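Crime & Thriller Readers > General > Gave up on The Gremley Inheritance at chapter 21, talk me round?

marrow_and_ink
I have been told by everyone with a library card that this is the thriller of the year. I am at chapter 21 and so far a woman has inherited a house, been warned off the house by a vicar, and gone back to the house. Does it pick up or should I let it go?

tsikata_k
It picks up. Stick with it until the solicitor turns up dead. Naa Odoi always does this, she gives you half a book of damp wallpaper and then somebody opens the wrong cupboard.

marrow_and_ink
Well, now I know about the solicitor.

tsikata_k
It's on the back cover!

marrow_and_ink
I have the e-book. There is no back cover.

Llanos41
I'll be the grump. It doesn't pick up, it just gets louder. The twist with the second will only works if nobody in the village has ever looked at a signature. My mum spotted it and she thought she was reading a different book.

ohemaa_reads
Disagree with Llanos41. The signature is meant to be obvious. You're supposed to know before Appiah does and sit there shouting at him. He's a detective who can't find his own car, it's hardly a shock that he misses it.

Llanos41
A detective who can't find his car is funny in book one. This is book 5.

niissahaku
Has anyone listened to the audio? Same narrator as the Skosevton books, and he gives the vicar a voice like a man being slowly sat on. I did 34 chapters on the motorway and missed my turning twice. No regrets, though my sister-in-law had some.

ohemaa_reads
Audio is the way to do the vicar, I agree. Less good for the letters, which go on a bit.

marrow_and_ink
Right, I have carried on, mostly to spite Llanos41. I took the whole afternoon over it in the bedroom. 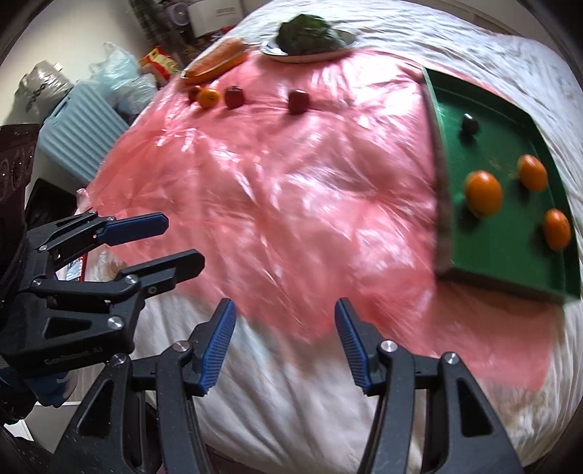
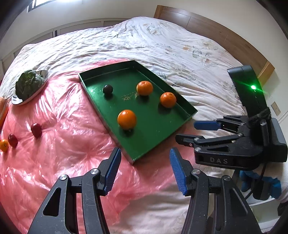

Solicitor is dead, as advertised, and I now think the housekeeper did it. She's the only one who knew about the side door, and she is far too calm when Appiah asks about the key. I read the inquest chapter next to that great crinkly sheet of pink plastic on the bed, and then came the bit where the body turns up wrapped in a dust sheet, so thank you Naa Odoi for that. I'll give her this much, the inquest is good. The coroner is the first person in the book to ask a sensible question.

tsikata_k
Told you. Also, not the housekeeper.

marrow_and_ink
Kwadwo, I swear.

tsikata_k
Or maybe it is. I'm saying nothing.

Llanos41
Love how the defence of this book is now "one good coroner". If you want an inheritance plot that holds together, try the Resteck trilogy. Shorter, meaner, and people in it own torches.

ohemaa_reads
The Resteck trilogy ends with a dream!

Llanos41
Only the second one.

niissahaku
Could we have a spoiler tag in here, please? I had the second one in my basket.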